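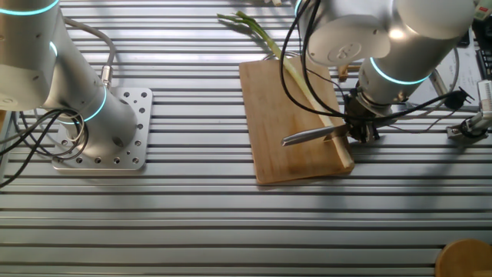 A green onion laid diagonally on a wooden cutting board, with a knife blade above the stalk.

Green onion (also scallion or spring onion) is the kitchen name for several plants of the genus Allium that are harvested before a full bulb has formed, or that never form one. The edible part consists of a white to pale green stalk and a set of hollow, tubular green leaves. Both are eaten raw or cooked.

Naming
Usage differs by region. In the United States, "green onion" and "scallion" are used for the same produce. In Britain, "spring onion" is the common term. Some growers reserve "spring onion" for plants with a small round bulb, but the distinction is not applied consistently at retail.

Structure
The stalk is made up of tightly wrapped leaf bases. It is firm, with a sharper taste than the leaves, and holds its shape during short cooking. The leaves are thinner, milder and quick to wilt. The roots grow from a short basal plate, normally trimmed off before use.

Cutting
Green onions are rinsed, and any slimy or dried outer layer is pulled away. The usual cuts are:
Rings - straight cuts across the stalk, 3 to 5 mm wide. Used in soups, salads and fillings.
Bias cut - the blade is set at an angle to the stalk, giving longer oval pieces. Common in stir-fries.
Lengths - sections of two inches or so, for braising and grilling.
Shreds - lengths split and sliced along the grain. In cold water the shreds curl.

A thin, sharp blade is preferred. A dull edge crushes the leaves, which then release juice and stick together on the board. White and green portions are often kept in separate piles, as the white part goes into the pan first.

Cutting surface
Wooden and plastic boards are both in common use. Wood is easier on the knife edge but holds onion odor longer; washing by hand and drying upright limits this. Long leaves may overhang a small board and are either folded back or trimmed before slicing.

Cultivars
Jomex is a bunching type with straight stalks and no bulb. Owino has wider leaves and is grown mainly for cooking. Hastus forms a slight swelling at the base if left in the ground past September.

Storage
Unwashed green onions keep for several days in a refrigerator, wrapped in a damp towel. Stalks with roots attached can also be stood in shallow water. Sliced pieces may be frozen, with some loss of texture.

See also
Chives
Leek
Shallot

Last revised 11/02/2022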